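The **Firkau 49** is a small rear-engined car that was built in Flestodville, and I've had a soft spot for it for years. It had 2 doors and a 756 cc engine – noisy, but willing! The designer, Na-rae Yeon, wanted something cheap to mend, so nearly every panel simply bolts on. Up to 2,000 were sold, mostly around Stondow.
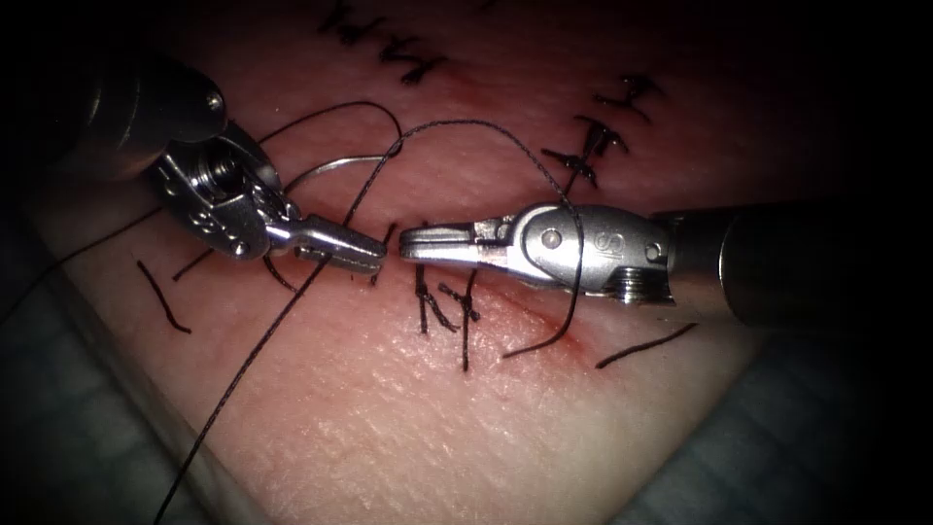
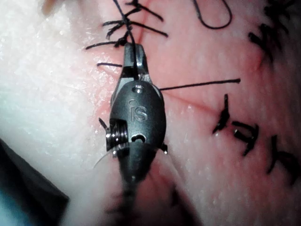 Mine came with the later gearbox, which Jin-sol Woo reworked after owners moaned about second gear. It's much nicer on hills.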